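Chapter 7

Comparing End Effectors on a Two-Arm Bench

48 shares | 6 comments

By the end of Chapter 6 you had two working arms, a calibrated controller, and a gripper that opened and closed when told to. Most students stop there and assume the gripper they started with is the gripper they need. This chapter is about checking that assumption. It covers how to set up a fair comparison between two grippers, how to do the same for wrist cameras and controllers, and how to write the results down so that someone else can use them.

The chapter assumes you have read the material on joint limits in Chapter 4. You do not need the section on force sensing, though it will help with Exercise 7.9.

7.1 What a comparison is for

A gripper comparison answers a narrow question. It does not tell you which gripper is best. It tells you which of the grippers you tried did better on the objects you chose, with the arm, camera, and controller you had at the time. Change any one of those and the answer may change.

Kanako Sakamoto and Tadeo Ojeda ran into this at the Trastley teaching lab. They tested two grippers on the same arm: the Medve, which has open fingers and a hard plastic contact face, and the Plasix, which has solid fingers covered in soft rubber. The first test set was made up of blocks and cups, and there was almost no difference between the two. The second test set used household items with thin parts, such as hangers, folding racks, and stands. On that set the Medve did better at reaching between parts, and the Plasix did better at holding on once it got there. A report based on the first set alone would have said the grippers were equal.

Their lab notes from November include this line from Ojeda: "We spent two weeks measuring the blocks." The blocks were easy to measure, and both grippers could already handle them.

7.2 Choosing the objects

Pick objects that make the gripper work for its grade. A good object for testing has at least one of these features:

A narrow part that can be gripped from only one or two directions.
A loose part that shifts when the main part is moved.
A shape that blocks the wrist camera's view of the contact point.
A balance point that is far from where you would naturally grip it.

A tripod music stand has all four. The legs spread near the floor, so an arm coming in low has to pass over or around one leg to reach another. The desk is wide and sits high above the legs. Sheet music placed on the desk can slide or lift if the stand tips. The stand is also light enough that a bad grip will push it away before it closes.

Keep the object the same through the whole comparison. If you must replace it, start the count over. Virgilio Lacson once swapped a worn stand for a new one of the same model halfway through a run of 400 trials. The new stand had stiffer leg joints, and the second half of the data could not be combined with the first.

7.3 Setting the conditions

Before the first trial, write down the following and do not change them until the last trial is finished: arm mounting positions, starting pose of both arms, starting position of the object, lighting, floor covering, camera mounting angle, controller gains, and gripper closing speed.

Floor covering is the one people leave out. A mat gives more friction than bare metal, and a tripod foot that stays put on a mat may skate on a smooth bench. A printed mat can also affect any vision system that looks for edges or color. This does not mean you should avoid printed mats. Homes and offices have patterned floors and tablecloths, and a system that works only over plain gray is of limited use. Record which mat you used and use it for every gripper in the comparison.

Route the cables before you set the starting pose. A wrist camera cable that is too short will pull on its bracket when the wrist turns, and one that is too long will swing into the view. Move the arm by hand through its full range with the power off and watch the cable the whole way.

7.4 How many trials

For the exercises in this chapter, run 200 trials per gripper. Alternate grippers in blocks of 19 or 20 trials so that slow changes, such as motors warming up, do not fall on one gripper only. Log every trial, including the ones you stopped by hand. A stopped trial is a failed trial unless the cause was outside the system, and you must note the cause either way.

Masaru Kobori's controller study at Jotness, discussed in Section 7.6, followed the same rule. Kobori kept the grippers fixed and varied only the controller. Kenta Wada later repeated the study with the camera mounted above the wrist and got a different ranking. Both results stand, and you will be asked to explain why in Exercise 7.4.

Figure 7.1 shows a two-arm bench with a stand as the test object. Look at the approach angle of the left gripper and the position of its camera before going on to Section 7.5.

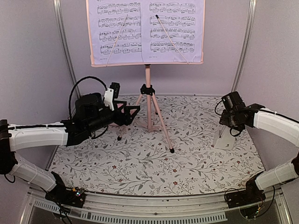 Figure 7.1. Two-arm bench with a tripod music stand between the arms. The left gripper points toward the stand, with a camera module mounted above the wrist.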